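Drendau district sets new rules for cardboard collection

Households and small traders in Drendau will have to flatten all cardboard before collection under rules published by the district waste office on 16th April. The change applies from September and covers the town itself and the outlying settlements of Esska and Yin.

Cardboard is at present accepted in any form, provided it is left beside the paper bin. According to the office, unflattened boxes take up most of the space in a collection vehicle while adding little to its load, and lorries on the Esska route return to the depot at Plemilen when full by volume but well under their weight limit. The depot received 842 tonnes of cardboard last year.

Under the new rules, boxes must be opened out and tied or stacked in bundles no more than 62 centimetres wide. Plastic tape may stay on. Polystyrene, foam inserts and plastic film must be removed, as must metal fittings and any screws. Staples are accepted, as the pulping plant takes them out by magnet. Board soiled with food or oil goes in general waste. Waxed and plastic-coated board is also excluded, and the office will publish a list of common types before the rules take effect.

Shallow trays made of a single layer of corrugated board may be left whole if they fit inside the paper bin with the lid closed.

Hongmei Zeng, who manages collections for the district, said crews would leave a printed notice with bundles that did not comply during the first two months. After that, such material will not be taken until the next round.

Traders who produce more than 500 kilograms of cardboard a month will need a separate contract. The office has written to 97 businesses it believes are affected. Ayten Karabulut, who runs a hardware shop in Yin, said she had asked for a weekly slot and had been offered one every two weeks. "We get deliveries every morning and there is no yard behind the shop," she said.

Collection days are unchanged. Bundling twine will be available free of charge from the Plemilen depot and from the district office in Drendau while stocks last. Requests for help from residents who cannot flatten boxes themselves should be made in writing to Yichen Yu at the waste office.

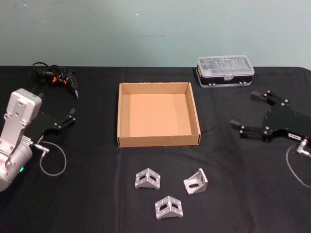

An open tray of corrugated cardboard, with metal corner brackets beside it.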